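Hilo largo, aviso. Llevo un mes peleándome con el pan de centeno finlandés y necesito contarlo en algún sitio, porque en mi casa ya no me escuchan.

Empiezo por el culpable: Niilo Seppälä, compañero de piso en mis años de Erasmus. Desayunaba cada mañana una rebanada negra, ácida, durísima, con mantequilla y pepino. Yo le miraba desde mis galletas María con una mezcla de pena y superioridad. Qué tonta era, madre mía.

Este verano me mandó por correo un trozo de masa madre seca en un sobre. Polvo marrón dentro de una bolsita, con una nota: "es de mi tía Raili, no la mates". Sin presiones, ¿eh?

La tía es Raili Rantala, tiene una panadería pequeñita que se llama Suominen (era el apellido de los dueños anteriores y no cambió el cartel) y lleva 30 años alimentando la misma masa. Treinta. Yo no he conseguido mantener viva una albahaca de supermercado.

Resucitarla: agua tibia, harina integral de centeno y paciencia. El primer día, nada. El segundo, nada, pero olía a yogur. El tercero abrí el armario y se había salido del bote y había pegado la tapa al estante. Casi lloro de la emoción, y luego de tener que limpiarlo.

Sobre limpiar centeno, un consejo de amiga: AGUA FRÍA y enseguida. Cuando se seca es cemento. Tengo un reloj que ya no es exactamente un reloj.

Lo de la harina también tiene tela. En el súper de mi barrio hay "centeno" que luego lees la etiqueta y es trigo con buenas intenciones. Al final la pedí a un molino que se llama Jestasier, que la muele bastante gorda, y me llegó un saco enorme porque no leí bien el formato. Si alguien quiere harina, mis mensajes están abiertos.

El primer pan, 8/15/22, fue un desastre. Lo apunté en la libreta con fecha y todo, como si fuera una autopsia. Por fuera precioso, por dentro plastilina. Lo corté recién salido del horno, que es justo lo que Raili me había prohibido.

Porque el centeno no se corta caliente. Se espera un día entero. Envuelto en un paño, en la encimera, mirándote. A mí eso me parece tortura, pero la miga se asienta y cambia por completo, palabra.

El segundo me quedó plano. Le escribí a Niilo con una foto y me contestó: "bonita alfombrilla de ratón". Con amigos así...

Luego entendí que lo estaba tratando como si fuera trigo. Yo venga a amasar, venga a plegar, venga a ver vídeos de señores que estiran la masa contra la luz. Y el centeno no quiere nada de eso. Lo mezclas con una cuchara, como un barro, y lo dejas en paz.

Lo que sí quiere es tiempo. Mi rutina ahora: por la noche mezclo la masa madre con la mitad de la harina y el agua, y ahí se queda 13 horas. Por la mañana, el resto de la harina, la sal, y al molde. Espero otros 90 minutos (en agosto, que mi cocina es una sauna; en invierno ya veremos) y al horno fuerte.
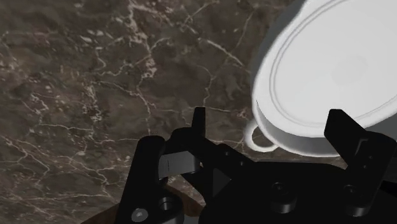
Darle forma fue mi siguiente drama, porque se pega a todo, a las manos, a la rasqueta, al alma. Probé con harina en la mesa y acababa metiéndole tanta que el pan salía seco. Raili lo hace con las manos mojadas y sobre piedra. Yo llevo semanas mirando mármoles y me he enamorado de los oscuros, marrones con vetas color crema y alguna tirando a rosa - que además, pienso yo, con tanto dibujo las migas de centeno ni se verían. Mi cartera opina otra cosa.

Pregunté precio en Grerkitz, la marmolería que hay de camino al trabajo, y me dijeron que mirase en los retales. O sea que todavía hay esperanza. Vuelvo en septiembre.

Mientras tanto, tabla mojada y molde. El cuarto pan ya era PAN. Corteza oscura, ácido, húmedo por dentro, de los que necesitan cuchillo bueno. Me comí dos rebanadas de pie junto al fregadero, con mantequilla y pepino, igualita que Niilo.

Mi madre lo probó y dijo que sabía a "sano". En su idioma eso es un insulto, pero se llevó medio.

Pregunta para quien controle: ¿alguien le echa semillas de alcaravea? Raili dice que eso es cosa de suecos y no quiere hablar del tema. Yo tengo un botecito comprado y mucha curiosidad - y ella no tiene redes, así que podéis contestar tranquilos.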